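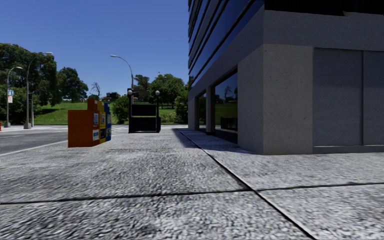
Ticket: External debt total does not reconcile after quarterly load
Product: Beso (debt statistics module)
Reported by: Binta Wike, Condville
Assigned to: Marius Husar
Priority: 2
Status: Resolved, follow-up open
Opened: 8 September 2021

Reported problem

After the second-quarter load, the table "Gross external debt by sector" no longer agrees with the table "Total debt by residence of creditor." Both should give the same figure for debt owed to nonresidents. The sector table is higher by 1077 million in local currency. First-quarter figures agree to the last digit. No error was shown during the load and the validation report came back clean.

Steps to reproduce

Open the Q2 workspace. Run both tables with currency set to local and valuation set to nominal. Compare the nonresident line in each. The difference appears every time, for any user with read access.

Binta Wike:
The quarterly bulletin uses both tables on facing pages, so we can't publish with the gap. I have checked the source files from the banks and the central government file. Their sums match what we received. Households and general government agree between the two tables. The gap is all in nonfinancial corporations.

Marius Husar:
Confirmed on my side. Please send the load log and the mapping file used for Q2. Also confirm whether the exchange rate table was changed after the July update. An end-of-period rate applied in one table and an average rate in the other would give a gap of this general kind.

Binta Wike:
Log and mapping file attached. Rate table was last changed in July, when the end-of-June rates were entered. No edits after that.

Marius Husar:
Rates ruled out. I reran both tables with currency set to original, so that no conversion takes place. The gap is still there and it sits entirely in instruments issued in domestic currency. Foreign currency loans and bonds agree.

Next check was duplicates. Query on instrument ID plus reporting date returned none. Query on instrument ID alone, within Q2, also returned none.

Third check was residence codes. The sector table picks up external debt from the field "market of issue" when "creditor residence" is blank. The residence table does not do this. It puts blank records under "unallocated" and leaves them out of the nonresident line. In the Q2 load, 72 corporate bond records have a blank creditor residence. All of them have a foreign market of issue and are in domestic currency. Their nominal value adds up to the gap.

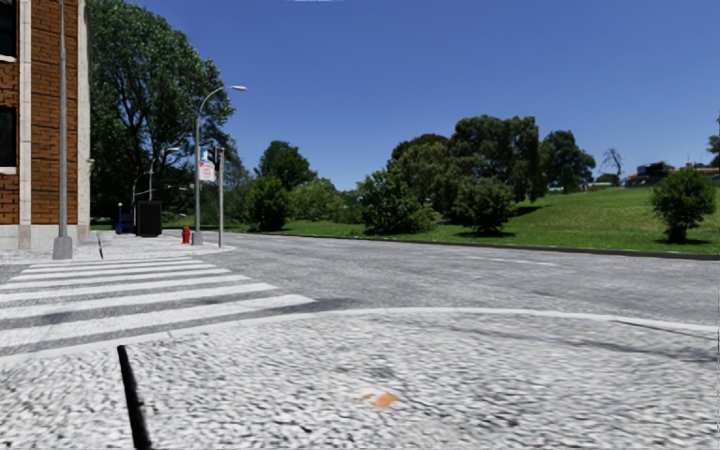 The records all come from one custodian, Omoregie. In the Q1 file the same custodian filled in the residence field for every record. In the Q2 file the column is present but has been moved two places to the right, and the mapping still points to the old position. The old position now holds an optional field which is empty for these bonds. The loader accepts an empty value there, so nothing was flagged.

Binta Wike:
Understood. Which of the two tables is right at the moment?

Marius Husar:
Neither. A bond issued abroad can be held by a resident, and under the residence definition it is then domestic debt. Market of issue and currency do not settle it. I read the residence values from the correct column and tested the load in a copy of the workspace. Part of the amount moves to domestic creditors, and both tables then give the same nonresident figure, lower than the sector table and higher than the residence table as they stand now.

Fix

1. Open Mappings, select the Omoregie custodian file, and save a copy under a new version name.
2. Point "creditor residence" to the new column. Leave the other fields as they are.
3. Delete the Q2 custodian load only. Do not delete the bank or government loads.
4. Reload the custodian file with the new mapping version.
5. Recalculate both tables and compare the nonresident line.
6. Run the unallocated report. It should be empty for nonfinancial corporations.

Binta Wike:
Done as listed. Step 3 first gave "period locked." I unlocked Q2 under Period Control and it went through. Tables agree. Unallocated report is empty for corporations. There is one small line left for households, which was also there in Q1.

Marius Husar:
The household line is a known item from the Urard credit union file and is carried the same way in both tables. It can stay. Please lock Q2 again before the bulletin extract is run.

Binta Wike:
Locked. Extract started.

Follow-up items

Fallback to market of issue in the sector table: change request raised to remove it and send blank records to "unallocated" in both tables.
Validation: new rule requested, to stop a load when creditor residence is blank on any debt security.
Custodian file: Condville to ask Omoregie for advance notice of layout changes.

Ticket stays linked to the change request until the next release.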